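Sorting and Folding Clothes That Have Piled Up on a Bed

This page covers a bed that has been used as a holding area for clothes over several days. It assumes the clothes are clean or mostly clean, that the bed still has its duvet on, and that you have one free surface nearby for finished stacks. Allow up to 60 minutes for a full pile.

Before you start

Clear a strip of floor beside the bed wide enough to stand in. Anything lying there goes into one corner for now and is dealt with last. Set out two baskets or bags, one for washing and one for items that belong in another room. Pull the duvet flat under the pile as far as it will go. A bunched duvet hides socks and makes a poor folding surface.

Step 1. Break up the pile

Work from the top down. Take one item at a time by its thickest part and lift it clear before looking at it. Do not drag. Dragging pulls drawstrings out of their channels and turns sleeves inside out.

Place each item in one of four groups on the bed:

Woven cloth (shirts, chinos, pillowcases)
Knits and ribbed fabric (sweaters, loungewear, T-shirts)
Small items (socks, underwear)
Washing

If an item is hard to identify because it is crumpled, hold it up by one edge and let it hang. The hem or waistband usually drops into view. If it does not, turn the item a quarter and try again.
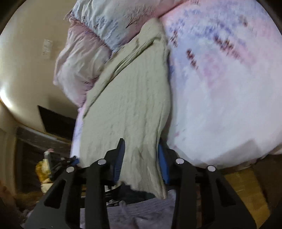
Knits should never be left hanging from one point for long. Once you know what the item is, lay it flat in its group. Woven cotton can be held up and given two firm shakes, which takes out most of the loose creasing and shortens the next step.

Step 2. Flatten

Start with the woven group. Lay the item on the flattest part of the bed, find the two side seams, and line them up. Smooth outward from the center with the side of the hand. Deep creases will not come out this way. Put those items over a chair back for ironing and carry on.

For anything with a drawstring, even up both ends and tie a single loose knot before folding. Tuck the ends inside the waistband.

Step 3. Fold

Fold lengthwise first, then across. For trousers, match the inside leg seams, fold in half at the knee, then once more. For tops, bring each sleeve to the back, fold the sides in to the width of the drawer section, and fold up from the hem. Ribbed fabric springs back, so make fewer folds and place it at the bottom of the stack.

Thirumalai Nambiar wrote in to suggest folding everything to the width of a hardback book. This works well for shelves. In a shallow drawer the stacks come out too tall, and rolling is the better choice.

Step 4. Clear the bed

Move finished stacks off the bed as soon as they reach six or seven items. Taller stacks lean on a soft mattress and fall when the duvet is moved. Put the small items away next, then carry both baskets out of the room.

Step 5. Duvet and floor

Lift the duvet by the two bottom corners and shake it once toward the headboard. Check the gap between mattress and wall. Straighten the duvet, then go back to the items set aside in the corner and sort them by the same four groups.

Repeat on Thursday or whichever day the washing is done. A pile of one day's clothes takes under ten minutes.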